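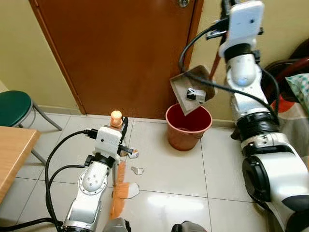 Search products, parts, manuals Go

Bratow Two-Arm Floor Unit: on show at the Darkusham open day

The Bratow is a two-armed robot for light cleaning in small buildings. It uses the broom and dustpan you already own. We sell it, we service it, and on open days we let people stand near it and tell us their vacuum is faster. Their vacuum is faster.

What happens on an open day

Doors are at 11. The demonstration takes place in the back room at Darkusham, on tile, with ordinary furniture left where people would leave it. We drop some litter on the floor, mostly scraps of paper, and the Bratow sweeps it up and tips it in a bucket. Then we do it again with litter supplied by the audience. Please keep it dry. At the February session a gentleman brought porridge, and we've since added a line to the booking form.

One arm works the broom and the other works the dustpan. That sounds like very little until you try programming it. The left arm has to bring the bristles down at an angle that moves paper along the tile without flicking it under a stool, and the right has to hold the pan where the paper is going. Tipping the pan out is its own small drama. Visitors who were checking their phones during the sweeping tend to look up for the bucket.

The sweeping part of the show takes a while. There are chairs. Bring a coffee if you like, though the floor is then your responsibility, or the robot's.

After the demonstration Yuk-lan Siu takes questions. She has been setting up these units since the first one came out of its crate and will tell you plainly if your building is wrong for it. She has talked more people out of buying a Bratow than I've talked into it, and we have had words about this, and she has kept doing it.

Things people ask

Does it do carpet? Short pile, badly. Long pile, no.

Can it use my broom? Very likely. The grippers close on most household handles. If yours is unusually fat or has a fancy foam sleeve, bring it along on the day and we'll try it. Liladent brooms are what we pack with the unit, and they're fine, but there's no magic in them.

Will it empty the bucket? You will empty the bucket.

Is it safe around kids and pets? The arms are slow and stop on contact. The unit is still meant to be supervised, and our demonstration dog lost interest in it by the second morning.

Does it open doors? It'll sweep in front of one. Opening it is on the list, and it's a long list.

How loud is it? Quieter than the person explaining it.

The practical bits

Supplied with the unit: two arms with grippers, base, charger, one Liladent broom, one dustpan, printed manual. The manual is in colour and some of it has been proofread.

Order code: 1064
Run time per charge: 2 hours of sweeping
Floor area per session: up to 400 square feet, furniture included
Suitable floors: tile, vinyl, sealed timber, smooth concrete
Not suitable: gravel, stairs, anything with porridge on it
Installation: half a day on site, by us
Training: the other half of the day, by Yuk-lan

Spare gripper fingers come in pairs and are cheap. Buy a set with the unit. The cable ties are standard hardware-store ones and you don't need ours, although we'd be happy to sell you ours.

If you already have the older Yip base, the Bratow arms will fit it with the adapter plate. Check the colour of the plug on your Yip first. Grey plugs are fine. Blue plugs need a new power board, and you should ring us before ordering anything at all. We have had several arms come back in their boxes over that plug.

Booking a visit

The next open day at Darkusham is 11 May 2023. There's no charge and no sales pitch beyond this page. Groups from schools, halls and seniors' centres are welcome, but please let us know your numbers so we can put out enough seats.

Parking is behind the building. The front spaces belong to the neighbours, who are generous people up to a point.

If you can't make it, we do private demonstrations at your own site once you've sent us a floor plan and a few honest photos of the floor. Don't tidy up first. We'll be bringing the broom.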